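Gorkard Terrain

Heightmap terrain for small Unity projects. Gorkard takes a grayscale heightmap, splits it into square chunks and builds a mesh for each one while the player moves. It was written for Wolville, a walking game by Normand MacLeod and Maëlys Lefèvre, and pulled out into its own package when the game's terrain folder got too big to find anything in.

Status: usable, still changing. The file format for saved chunks changed in February, so older saves have to be converted (see Upgrading).

Requirements

A Unity version with Burst and the Jobs package installed. No paid assets are needed. The editor tools work on Windows and Linux. Mac has not been tested by any of us.

Installing

Copy the Gorkard folder into your project's Packages folder and let the editor reimport. Add the TerrainRoot component to an empty object, drag a heightmap into the Source slot and press Build. The first build is slow. Later ones reuse the cache unless you change the chunk size.

Heightmaps must be 16-bit. An 8-bit file will load, but slopes come out as steps, and smoothing them afterwards loses the ridges.

What is in the package

Runtime – chunk loading, mesh building, colliders.
Editor – the Build window and the seam checker.
Samples – the Narnley valley map and a flat test map with 177 chunks.
Converter – a command line tool for old saves.

How chunks are loaded

TerrainRoot keeps a list of chunks sorted by distance from the camera target. Each frame it starts at most two build jobs and finishes any that are ready. You can raise the limit in the inspector, but on a laptop this usually causes a hitch when the player turns around. Colliders are made only for the chunk under the player and its direct neighbors. If you have things rolling far away from the player, set Collider Range to 3 or they will fall through the ground.
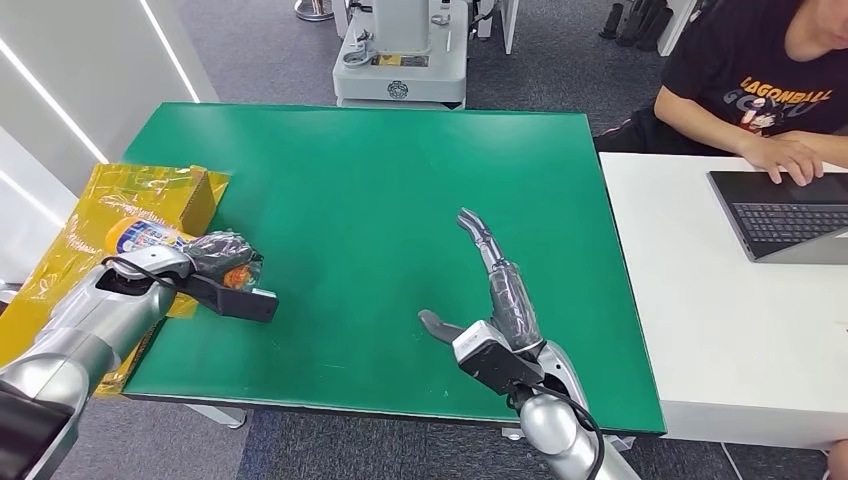
Left hand holding a bottle with an orange cap, over the green mat.

Neighboring chunks share their edge vertices, so normals match across the border. When two chunks are at different detail levels, the finer one drops every other vertex on the shared edge. Cracks that still show up are nearly always caused by a heightmap whose width is not a power of two plus one. The seam checker lists the chunks affected.

Known problems

Changing the sea level in play mode does not rebuild the shoreline. Stop, change it, start again.

The Narnley map has a spike near the north edge at x = 2490. It is in the source data and we left it alone.

Undo in the Build window restores the settings but not the meshes. Press Build again.

Upgrading

Back up your save folder, then run the converter on it. It writes new files next to the old ones and leaves the old ones in place. Saves with painted textures need the --paint flag as well.

Credits

Mesh jobs by Normand MacLeod. Editor window and seam checker by Maëlys Lefèvre. Converter by Napaporn Ruangrit. Evaristo Gatti drew the Narnley heightmap.

License

MIT for the code. The sample maps may be used in any project, with credit to Evaristo Gatti.

Last edited May 31, 2026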